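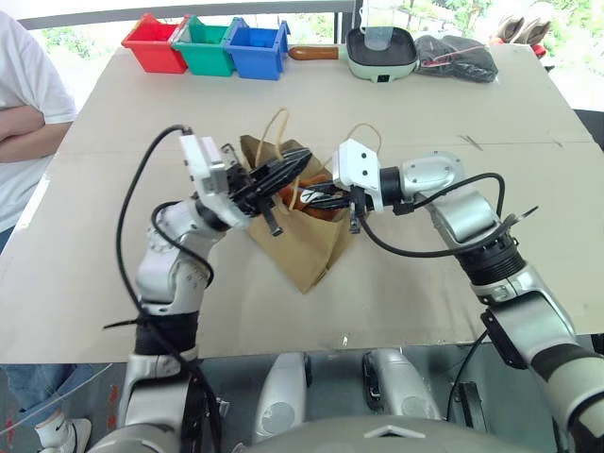
Home and Shop Automation > Manipulation > Can a two-arm setup put away groceries yet?

drisham_cell
Posted 2020-06-09

Looking for opinions from people who run arms on soft goods. My claim is that bag unpacking is close to usable for a patient household. Rigid bins are solved well enough. The open problem is the bag itself: the wall folds, the opening changes shape on every contact, and the depth data inside is poor.

Glykeria Vrettos at Zakow ran 29 bags in January with two arms and got 7 emptied with no human touch. She counts a torn bag as a failure, which I think is too strict.

k_alexiou
Reply #1

7 of 29 is not close to usable. A torn bag should count. If the bottom goes, the eggs go with it.

What was the cycle time? People post success rates and leave out that one item took two minutes.

pallet_jack
Reply #2

Shop floor view: we stopped feeding bags to the arm at all. Product gets dumped into a shallow tray by a person and the arm sorts from there. The dump takes a few seconds. Automating it would cost more than the rest of the cell.

drisham_cell
Reply #3

Two minutes is fair for the slow ones. I don't have the full log.

On tearing, most of it comes from grabbing the top edge and pulling. One arm should hold the bag steady and the other should do the reaching. Twisted paper handles are a better hold than the edge when you can get a finger through or pinch one side, but they lean in any direction and a planner that expects them upright will miss. 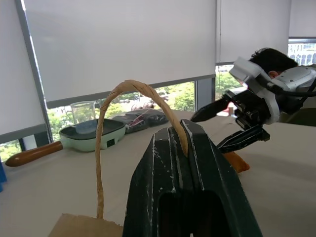
Grip force matters too. Too light and the cord rolls between the fingers, too heavy and you peel the glue patch off the inside of the bag. We ended up limiting force at the finger and keeping the lift vertical.

c_balaskas
Reply #4

Chrysanthi Balaskas, Cluridden. We tested handle grasps as well and went back to the edge. The wrist camera loses the handle once the fingers close, so you can't tell a good hold from a slipping one without a decent torque signal.

I agree with k_alexiou on the scoring.

k_alexiou
Reply #5

Same experience with the torque signal. Ours was mostly cable drag.

drisham_cell
Reply #6

Did you subtract the drag per pose or use one offset? One offset never worked for me past half reach.

c_balaskas
Reply #7

Per pose. Recalibrate whenever someone moves the cables.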